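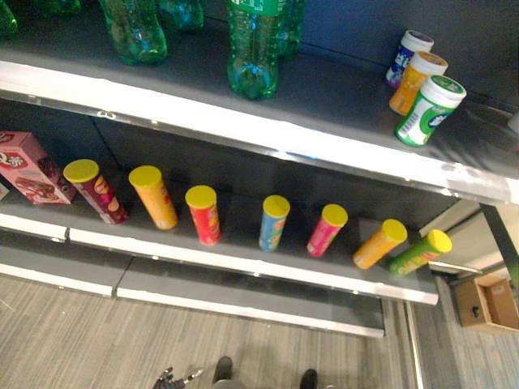

Stukton, the maker of shop shelving, today presents Brakeo, a new range of low display shelves for small food shops, station kiosks and petrol station counters. The range is made for the kind of goods which people pick up quickly and without a list: a cold drink, a box of something with chocolate, a jar of gum for the journey. A two-tier unit with dark grey back panels and white front edges can carry green plastic bottles and small jars with white screw caps together on the upper shelf, and a row of snacks on the shelf below. The coloured labels, orange on one jar and green and white on another, are easy to tell apart against the quiet colours of the shelf. This is the main idea of Brakeo, and all other decisions in the range follow from it.

Stukton, 10 Nov 2023

Small shops have a difficulty that large supermarkets do not know so well. They must sell many kinds of products from very few metres of shelf. A bottle is tall and heavy, a jar is short and rolls when it falls over, and a flat box of wafers disappears behind everything else if it is placed at the wrong height. Shop owners usually solve this with whatever furniture was left by the previous tenant. Stukton has visited many such shops in the last years, and our designers often found shelves which were built for tins, or for newspapers, and which had to carry lemonade.

The Brakeo range was first shown to trade customers in May. Since that time the company has changed the shape of the front edge, made the lower shelf a little deeper and replaced one type of bracket. All three changes came from remarks by shopkeepers who used the first units in their daily work.

"We asked people in the shops what makes them angry in the morning, when they fill the shelves before opening," says Angelica Sison, head of product design at Stukton. "They did not speak about beauty. They told us that price labels fall down, that the small jars stand in shadow, and that it is hard to reach behind the bottles with a cloth. So we started there, and the appearance of the shelf came afterwards. I must say that I am pleased with the appearance also."

The front edge

The most visible part of each shelf is the broad white edge at the front. It takes paper price strips and also the clip-on electronic labels that more and more shops use now. In the first version the strip could be pushed out by a sleeve or a shopping bag. The present edge holds the strip from above and from below, and it can be changed with one hand while the other hand holds the roll.

The edge is painted with a hard gloss paint. Shops should expect that it will receive small marks with time, as every white edge does when boxes are pushed over it again and again. Most marks can be removed with warm water and a soft cloth. For deeper scratches, Stukton supplies a small pot of the same paint with each order. Replacement edges can also be bought separately, so that it is not necessary to change the complete shelf.

The back panels

The back panels are dark grey in all standard units. The designers tested lighter panels too, but in shops with strong ceiling lamps the clear and green bottles were difficult to see in front of a light background. With the dark panel the shape of the bottle is better to recognise from some distance, and the labels look brighter. The panels are hung on two hooks and can be lifted out for cleaning without any tool.

Two tiers, different goods

Brakeo units have two tiers in the counter version and three in the wall version. In both of them the distance between the tiers can be adjusted in 7 positions. Stukton recommends that drinks stand towards one end of the upper tier and small jars or tins towards the other, with a divider between them if the shop wishes. Boxed cakes, wafers and bars are better on the lower tier, where a customer sees the printed front of the box from above and takes it without bending far.

This arrangement is only a suggestion. During the test period one shop placed all its drinks on the lower tier, for the reason that many of its customers are schoolchildren – and the sales of drinks there did not suffer. Another shop uses the counter unit for batteries and sewing thread. The dividers are included in the price and can be put at any place along the shelf.

Tested in the shops of Castillo

The range was tried by Castillo, a family-owned group of neighbourhood food shops. Castillo installed the counter version next to the tills in three of its shops and kept the old shelves in the others, so that the staff could compare. The group has now ordered 305 units, and they will be delivered in several parts during the coming year. The first part will go to the shops with the smallest floor area, where the tills are closest to the door.

The staff at Castillo also gave the advice which led to the deeper lower shelf. In the first version, larger boxes stood a little over the edge, and customers with prams touched them when they passed. The additional depth has solved this without making the foot of the unit wider.

Production in Lovov

All units are produced at the company's own works in Lovov, where Stukton has been making metal furniture for shops since 1872. The first products of the works were iron hooks and rails for butchers, and some of these can still be seen in the entrance hall of the office building. Today the works cuts, bends, paints and packs the shelves under one roof. For Brakeo a new painting line was put into operation, and the colleagues from the old line received training before the change.

The shelves leave the works flat in cardboard, with the back panels packed between the tiers. No plastic foam is used in the packaging. Two persons can put together a counter unit with the hexagonal key from the box, and the printed instructions show every step in drawings. Customers who prefer not to do this work themselves can order assembly together with the delivery.

Availability

Brakeo can be ordered from today through the sales office of Stukton and through its trade partners. The counter version is available immediately from stock. The wall version will follow when the first orders of the counter version have been delivered. Back panels in other colours are possible for larger orders, but the delivery time is then longer, and the company asks customers to speak with the sales office before they plan the opening of a shop. Stukton gives a guarantee of 3 years on all metal parts of the range.

Owners of existing Stukton shelves can use the new front edge on most of the older models. A list of these models is sent on request, together with a paper pattern to check the width of the shelf.

About Stukton

Stukton develops and produces shelves, counters and display furniture for food shops, pharmacies and kiosks. The company has its works in Lovov and sells its products to independent shopkeepers and to shop groups.

Contact for the press

Angelica Sison, Head of Product Design
Stukton, press and sales office, Lovov
Samples of the front edge and the paint colours can be sent to editors by post.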